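Records > Holtow Community House > Minutes

Search minutes and papers

Kitchen and Tableware Group - November

Present: Simin Ghaffari (chair), Mawuli Laryea, Pouran Akbari. Apologies: Rasmus Vasiliauskas.

Item 2. Glassware. Ms. Akbari reported 292 pieces on the register. Odd cups and glasses will be kept together for the tea room - matched sets stay in the Arken cabinet.

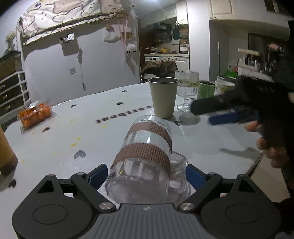

Item 2: banded glass jar, cups and floral goblet on the white table.

Item 3. Shelving. Mr. Laryea to obtain a price for two shelves. Carried.

The meeting closed at 3 p.m.

This site uses cookies. Accept | Settings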